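Daka limits arm speed after gripper fault at kitchen test bench

Daka has cut the working speed of its two-armed kitchen benches by half after a gripper failed to release during a pot-unloading task in August. There were no injuries. One joint cover and a set of finger pads had to be replaced.

The fault was logged at 10.40 am on the bench known as Skustari, which runs table-clearing and dish-sorting tasks with ordinary household crockery. According to the incident note, the right arm had been told to open its fingers and lift clear of a pot. The controller recorded the fingers as open. They were still closed, and the arm rose with the pot attached until the load limit stopped it, 141 mm above the table.

Ohemaa Adjei, who wrote the note, traced the false reading to the position sensor in the gripper. A connector in the cable run had worked partly loose, and the sensor went on sending its last good value after contact was lost. The control software, Zelby, treated a value that did not change as a gripper at rest. It had no check on the age of the reading.

"The load limit did its job, but it is the last line of defence and we should not have got that far," Adjei said. "A stale reading has to count as a fault."

A search of past logs covered 3,395 runs on the same bench. The frozen value appeared in 70 of them, usually for less than a second and with no effect on the task. None had been flagged at the time. Daka said it would now review the logs from its other benches in the same way.

Three changes have been made. Zelby now stops both arms if a gripper reading is older than 50 milliseconds. The connector has been swapped for a locking type, with a clamp on the cable below the wrist. Operators must also run a full open and close cycle at the start of each shift and compare the result with the commanded position.

Work restarted on the reduced speed setting with the same pots, plates and mugs as before.
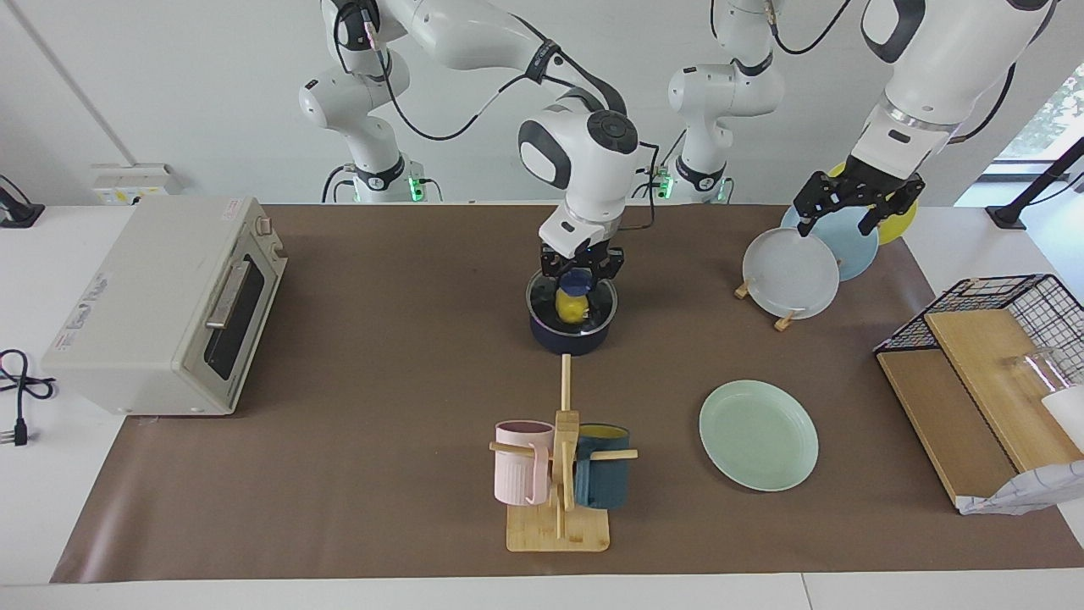

The right arm's gripper reaches into the navy pot while the left is held open over the plate rack.

Vy Hoàng, who is responsible for safety at the site, said the lower speed would stay until the revised software had completed 649 runs without a sensor fault. The people working next to the benches have been asked to keep outside the marked floor line whenever the arms are powered, including during pauses between tasks.

Âu, which supplies the cable sets, has been sent the damaged connector for inspection. Its findings will be added to the incident note. Owners of benches with the older connector can ask Daka for the locking part and the clamp, and are advised to fit both before installing the new version of Zelby.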